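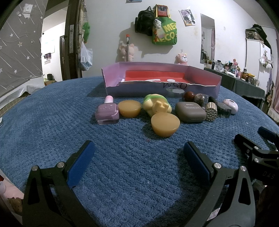
Lavender box, blue cloth.

13 May 2024

So the animation module is over, and my final piece is a film in which a lighthouse sulks. It runs 520 frames. I drew most of them twice, having set up the project at the wrong frame rate back in January and noticed in the week we were meant to be doing sound.

The brief was "a building with feelings." Everyone else on the course at Clalham went for haunted houses, and there were 8 of those at the screening, two with the same owl. My lighthouse is called Puterness and it's cross about being automated. It has three moods: annoyed, very annoyed, and foggy. The foggy one was a layer I forgot to turn off, and it got the best mark of the lot.

Feedback was that the timing is good and the sea looks like carpet. Fair enough. I've tried four ways of drawing waves now and every one of them could go in a hallway.

Over the summer I want to redo the opening in Furnow, which the lab machines have and my laptop can only open if I close everything else and leave the room. I also need a showreel, meaning I need a second thing to put in it.

Search this blog
Go

3 comments

inkandtoast: I liked the carpet sea. Is the full version going up anywhere?

Ásgeirsdóttir: One of the owls was mine. We had not discussed it beforehand.

paperlantern: What did you use for the fog? Mine always looks like soup.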